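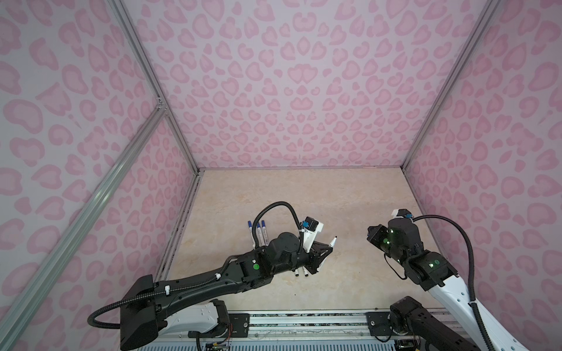 Recoating outdoor metal furniture: powder coat and touch-up
Speaker notes, Mariann Katona, Undport workshop, December 2020

Slide 1. Scope. Steel and aluminum frames only. Wicker and cast iron are in Teemu's session after the break.

Slide 2. How powder coat fails. Chips at the feet first, then at welds. Water gets under the film at the chip and travels. By the time a blister shows, the rust under it is wider than the blister. Pass around the Gasen chair leg. Ask people to press the film with a thumbnail.

Slide 3. Aluminum. No red rust, so owners leave it. Look for white powder at screw holes, mostly where a steel screw goes straight into the frame. Replace with stainless and a nylon washer.
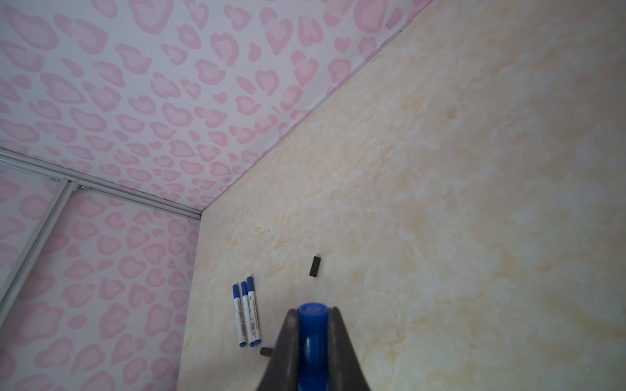 Slide 4. Prep. Wash with dish soap, rinse, dry overnight. Scrape loose film back to a firm edge. Sand steel to bright metal, then feather the edge with 300 grit. Wipe with mineral spirits. Do not touch the bare area with fingers after wiping.

Slide 5. Primer. Zinc-rich on steel, self-etching on aluminum. Two thin coats. Do not work below 10 degrees Celsius. Check the can for recoat time; the brands differ a lot.

Slide 6. Topcoat. Spray cans do not match powder coat gloss. Satin is closest on most frames. Test under the seat. Let it cure for a week before cushions go back on.

Slide 7. When to strip the whole frame. My rule: more than 13 chips through to metal, or any blistering along a weld. Quote from Szénási for a six-chair set is on the handout.

Questions. Expect one on hammered finishes (fills well, hard to patch later). Boglárka has the spare handouts. Clear the front table by 1215.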